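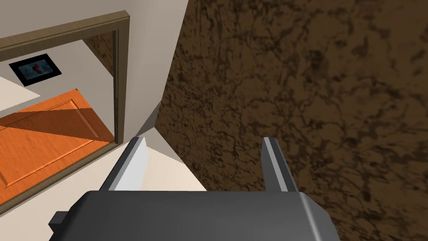 Figure 4. Rendered view of a two-fingered gripper, fingers apart.

4. What the daily logs say about waiting

4.1 The material

We turn now to the part of the study we most looked forward to, the site logs themselves. Every building site run by Ullow keeps a daily log, written by the foreman or by whoever is standing in for the foreman, and every log has the same few boxes: crew present, weather, work done, deliveries, visitors, and a wide blank space at the bottom headed "Other." The firm gave us the complete set for its mid-sized housing jobs in and near Clundia, closing with the entries for 2020-06-07. After we removed duplicates and pages that held only a signature, 2687 logs remained, written by 11 foremen. To our knowledge few collections of this kind have been read from end to end, and we would urge anyone who gets the chance to do it. They are wonderful documents!

Most earlier work on delay in small and mid-sized building firms starts from the schedule. A planned date is compared with a real date, the gap is called the delay, and the cause is filled in later from memory or from a form. That approach has served the field well and we rely on it in Section 3. But the schedule has no room for the kind of waiting that fills an ordinary morning on site. A crew that stands by until the inspector calls back, then works through lunch and finishes the day's pour on time, leaves no trace in the schedule at all. In the log it often gets a line and a half, and sometimes a good deal more.

We use the word "wait" for any stretch in which the log says, in whatever words, that people who were ready to work could not begin or could not go on. The wait has to be stated. If a foreman wrote "trusses came 2 pm" and nothing else, we did not count it, even where the rest of the page made it very likely that the framers had been idle until then. If he wrote "trusses came 2 pm, framers sat," we did. This rule makes our counts low, and we knew that when we chose it. We preferred a rule that two readers could apply in the same way over a long stack of handwriting.

4.2 Reading and marking

The first author and Ljubica Grgić read every log separately. Each reader marked the sentence in which a wait was reported, the trade that was waiting, the thing or person being waited for, and what the crew did in the meantime, if the log said so. The last of these was a late addition. It was not in our first reading guide, and we went back and reread the early logs once it became clear how much was there. Looking back, it is the most rewarding thing we marked.

The readers met after each job was finished and compared notes. Disagreements were mostly about where one wait ended and the next began. A typical case is a log in which the drywall crew waits for the electrician, the electrician waits for a panel, and the panel is on a truck whose driver has gone to the wrong gate. One reader saw a single wait with a long tail; the other saw a chain. We settled on the chain, marking each link on its own, and recorded which link led to which. Readers who want to repeat the work should decide this point before they begin, and should expect to argue over it anyway.

Handwriting caused less trouble than we feared. Abbreviations caused more. "NS" meant "no show" to most of the foremen, but one of them used it for "north side," and for several pages we believed that his plasterers were the least reliable tradesmen in the county. A short phone call cleared their name. We then made a small word list for each writer, and we consider these lists an important part of the method.

4.3 Who waits, and for what

Deliveries are what people on site complain about when asked. In our interviews (Section 5) almost every conversation began with lumber, windows, or the concrete plant. The logs tell a richer story. Late materials are certainly there, but the most common thing a crew waits for is a decision. Where does the outlet go now that the cabinet has moved? Can the stair be framed to the old drawing? Who signs for the extra gravel? Such questions stop work in one room while it goes on in the next, and for that reason they seldom reach the weekly meeting as delays. They do reach the log, often in the plainest language on the page.

What struck us most was how local these decisions are. A great many could have been made by someone already on the site if that person had known he was allowed to make them. On the Olari job, a row of attached houses on a sloping lot, the same question about the height of the porch steps came up at house after house. The foreman asked the office each time, the office asked the architect each time, and the answer came back the same each time. Late in the job he wrote, "Steps as before, did not ask." The log for that day reports no wait for the steps, and none appears for them again.

We find that small entry very exciting, and we have built much of Section 6 on it. It shows a permission being created on the spot, out of repeated experience, with no change to any contract or any chart. Similar entries turn up in the logs of other foremen once one knows to look for them. They tend to come late in a job, and they tend not to carry over to the next one. The foreman who stopped asking about steps at Olari was asking about steps again the following February, on a new job with a new architect.

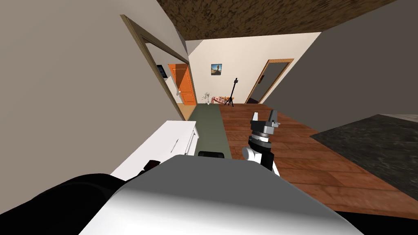
The carryover question deserves more space than we can give it here, and we return to it only long enough to say what the logs allow us to conclude. A permission that grows up between a particular foreman and a particular office seems to live in that pairing. When either side changes, it has to be grown again. In the jobs where both stayed the same, the first weeks of the second job contain fewer reported waits for decisions than the first weeks of the first. The pattern holds for most of the pairings we could trace, though not all, and in one of them it runs clearly the other way. We have no good account of that case. The foreman himself laughed when we asked and said the second house had been cursed.

4.4 What crews do while they wait

The marks for what happened in the meantime are where the logs come alive. Crews sweep. They sort hardware, sharpen blades, move the lumber pile closer to where it ought to have been, build sawhorses, help the trade next door, and drive out for parts that were on nobody's list. Some entries report a full afternoon's work done out of order on another floor. Others say only "cleaned up."

In 73 logs the work done during a wait is mentioned again later, by the same foreman, as something that saved time. A framer who used an idle hour to lay out the next wall finds it laid out when he gets there. The pile that was moved does not have to be moved again. These second mentions are easy to miss, as they may come a week or more after the wait itself, and we are sure that we missed a number of them. Even so they changed how we think about the cost of waiting. A wait with a useful task close at hand and a wait with none are very different events, and any measure that gives them the same weight will go wrong in a way that matters to the people who pay for the hours.

Ullow's better foremen seem to know this well. Several of them keep a running list in the "Other" space, a few lines of jobs that need no drawing, no inspector, and no second trade. One called it his rainy-day list, although he drew on it in every kind of weather. We compared the logs of foremen who kept such a list with those who did not, and the difference in what their crews are reported to have done while waiting is large enough to see without any statistics. We give the statistics in the appendix all the same. They come with a warning: a man who writes more will also report more, and the list keepers write more about everything.

4.5 A note on the software

Near the end of the period the firm moved part of its record keeping to Nikolaidis, a phone-based log in which the foreman picks the cause of a delay from a menu. We had both kinds of log for the same site for a short time, and the overlap was a stroke of luck for us. The menu logs are complete and readable, and they arrive at the office the same evening, all of which the office likes very much. Waits for materials and waits for weather come through well. Waits for decisions nearly vanish. The menu has no entry for them, and foremen who met one chose "Other" or, more often, "Coordination," with no further word.

We raised this with the firm and were pleased by how quickly it was taken up. A free-text line was added under the menu, and within a few pages the old voices were back: the wrong gate, the missing signature, the cabinet that had moved again. The entries written after that change are marked as a separate group in our tables and are left out of the comparison in Section 6, where we look at the office's replies and at how long each one took to reach the site.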